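Sestura - time slot change and the leap, what do you think?

Tralteck wrote:
I read that Sestura will move to the late slot after episode 421. For me this is a mistake. The serial was steady all December, and the families watch it at dinner time.

Dogar wrote:
I don't agree with you. The story is standing still since the wedding track. A leap of five years can help, if they keep the same mother-in-law.

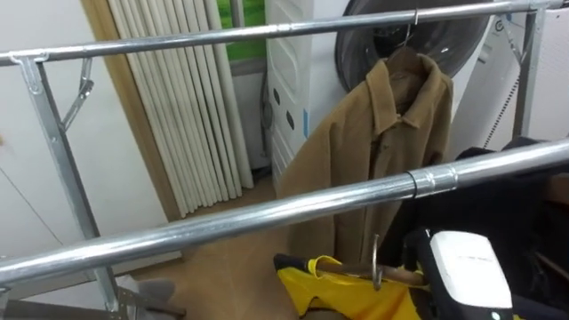
Page 21

lelo_fan wrote:
Dogar, they tried a leap already and the ratings went down for weeks. Why again?

Dogar wrote:
That leap was badly written - the daughter came back with no explanation. It is a different writer now.

Tralteck wrote:
Same producer, so I don't expect much. I will watch until the move and then decide.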